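Visit to the investor open day at Statgate

January 14, 2018

I have held a small position in Statgate for two years, and this was the first time that I went to see them. The company sells price data and simple screening tools to small brokers. They open their office to shareholders once a year, and 612 people had asked for a place. Only 329 got one, so I felt lucky with my badge.

The morning was for the numbers. The finance team went slowly through the last quarter, and I was glad, as my English is better on paper than in a full hall. Sales grew, but costs grew faster. Most of the extra cost is the move of the old Zoronby accounts to the new system, which should be finished in March. A man behind me asked if the dividend is safe. The answer was long and did not contain the word yes. 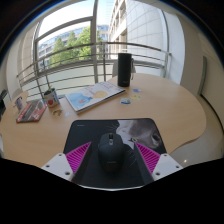 After the coffee we were divided into groups. Mine went first to the Salinas room, where they showed the screening tool with live bond prices. It is quick, and one can sort by yield or by maturity, but I missed a clear way to see the trading costs. I wrote this on the feedback card.

The talk on Reltora, the planned service for private savers, was the weakest part of the day. There was no price yet and no date either. I asked how many brokers had tested it and was told that this would be published later.

Lunch was soup and sandwiches, and the queue took almost the whole break. I left before the last talk to catch my train. I will keep my shares for now, but I will not buy more until I have read the annual report.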